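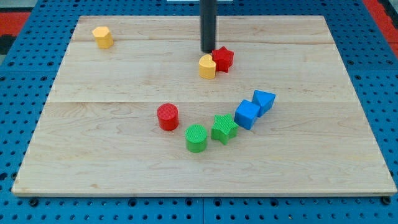 Edge-glued panel is a form of solid timber board made by joining narrow planks side by side along their long edges. It is used for shelves, worktops, table tops and stair treads, and is sold both as finished board and as stock for further cutting. The joints remain visible as straight seams running along the board, and the planks between them need not be of equal width, so that a narrow strip may lie beside a much broader piece. Small knots are accepted in most grades, provided they are sound and do not fall on a joint.

Manufacture

Planks are dried, planed square and sorted by colour before gluing. Adhesive is spread on one edge only, and the planks are pressed together in a clamp carrier until the glue has set. The panel is then sanded on both faces and trimmed to length. Makers differ on whether the growth rings of neighbouring planks should face in opposite directions. The practice is said to limit cupping, although some workshops prefer to match the grain for appearance.

History in Drevard

The trade in Drevard began at the Jankauskaitė sawmill, which had until then sold its narrow offcuts as firewood. The first press held 17 clamps and was worked by hand. A second works opened at Kevmont, on the opposite bank of the Illura, and at its height employed 366 people. Output in its best year reached 3,396 cubic metres, most of it sent downriver to furniture makers. The Kevmont works later closed its drying sheds and bought in dried timber from outside the district.

The local historian Cúc Lưu has catalogued 802 surviving order books and letters from the two firms. Her catalogue is held at the Drevard town library and is open to readers each June.

Care

Panels move across their width as the air becomes damper or drier. Table tops are therefore fixed with slotted brackets or wooden buttons. Oil or varnish should be applied equally to both faces.

See also

Plywood
Butcher block
Tongue and groove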